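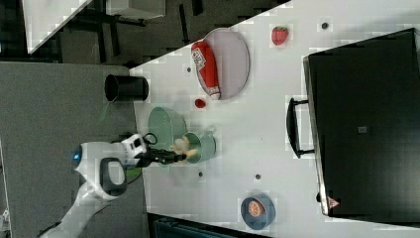
3.2 Care of the cell between runs

The arm is fixed to a white table and is used for kitchen tasks with small objects. Before each block of 50 trials, the operator (H. Wieczorek or G. Sadowski) moves the arm to its home pose, wipes the finger pads and checks the play of the gripper by hand. The gripper was calibrated again after every 448 grasps. In October we replaced the finger pads one time, as the old ones had become smooth and small objects slipped. 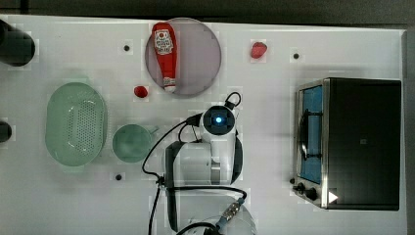
Figure 2. The work table from above, with the arm, the dishes and the toaster oven.

Cable routing caused most of our stops. In the first weeks the cable at the wrist was too short, and the last joint reached its torque limit when it turned more than 90 degrees. We now leave a small free loop at the wrist, which can be seen in Figure 2 above the lower part of the arm. The other cables hang more freely around the arm, and one runs out to the left in the direction of the green mug. Before a run the operator turns the wrist slowly to both ends of its range and watches whether any cable pulls tight — if it does, the clamp is opened and set again.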